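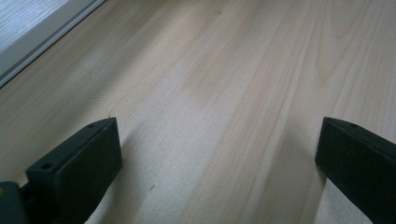
Finishing a pine tabletop: oil, poly, or just give up and let it go orange?

Inham Home Workshop Forum > Finishes and Finishing
Started July 2025

plankton_59
I have a pine tabletop and a marriage, and I'd like to keep both. The top is sanded to 180 and I like the color it is right now, pale and kind of creamy. My spouse also likes it this color. My last table was also this color, until I put oil-based poly on it, and by November it looked like a canned ham.

So what do I put on it that keeps it pale and survives two kids and a person who doesn't believe in coasters (me)? Budget is $50 for finish. I don't own a sprayer.

gluefirst
Water-based poly. Three coats, light sand between coats with 320, done. It dries clear and stays a lot clearer than oil. You will get some yellowing over the years anyway because pine yellows by itself, finish or no finish. Anyone who tells you otherwise is selling a can of something.

old_mill_road
Respectfully, water-based poly on pine looks like somebody laminated a cracker. Use a hardwax oil with a little white pigment in it. It knocks back the yellow and you can still feel that you're touching wood. When it gets a ring on it you rub more on that spot and go back to bed.

gluefirst
And when it gets a ring on it every night? They said two kids.

old_mill_road
I raised three on an oiled table. The table is fine. The kids are mostly fine.

sawdust_tax
Before you do anything, wipe it down with a damp rag, let it dry, and sand it again by hand at 180. Water-based stuff raises the grain on pine like you insulted it. If you do it on purpose first, there's less to fix after the first coat. Still sand after the first coat. I've skipped this twice and both times I ended up with a tabletop that could take the skin off a peach.

plankton_59
Going with the damp rag no matter what, thanks. On the white pigment, does it look like whitewash? I don't want a beach house. We are nowhere near a beach.

old_mill_road
Not if you wipe it off properly. People slop it on, answer the phone, and come back to a beach house. Work a small area, wipe until you think you've wasted your money, then move on. What's left is enough.

knotmyproblem
Going to be the bad guy here. Do you have knots? If so, seal them with clear dewaxed shellac before the topcoat or the pitch will find its way out. Ask my mantel, which has been weeping since we moved in. I've been told it adds character.

plankton_59
The boards I picked are mostly clear. I spent so long going through the stack at the Dirneo lumberyard that a guy asked if I needed to sit down. There's one small knot on the underside, which I consider to be the underside's business.

gluefirst
Do the underside too. Same number of coats. If you seal only the top, the bottom takes on moisture at a different rate and you'll have built a very wide potato chip.

old_mill_road
That gets repeated on here like scripture. I've left the bottoms bare on plenty of tables and they're flat. If it's fastened down so it can move across the grain, it'll behave. Figure-8 clips or slotted holes, and don't glue it to the apron.

gluefirst
And I've flattened a table for a neighbor who left the bottom bare. It's one extra hour. He can spare an hour.

old_mill_road
Was it screwed down tight?

gluefirst
It was screwed down tight.

old_mill_road
Well then.

sawdust_tax
You two should get a room, with a flat table in it.

Whichever way you go, plankton, do a test board. Use an offcut from the same pile, sand it exactly like the top, and put half of it in a sunny window. Leave it a few weeks if your household can stand to eat off the floor that long. I have 761 posts on this forum and I'd bet most of them say "test board."

plankton_59
Okay, test board is made. Left half is water-based poly in matte, right half is the pigmented oil. They're on the windowsill now, and everyone who walks past has an opinion, including the kid who can't read yet (oil).

I'm leaning poly, for the record. The oil half looks better, but I know who lives here.

old_mill_road
Your test board is smarter than you are. Listen to it.

gluefirst
Matte poly was the right call in the second post and it's the right call now. Stir it, don't shake it, and use a decent synthetic brush. And do the bottom.

knotmyproblem
And shellac the knot.

plankton_59
Fine. I'll shellac the knot.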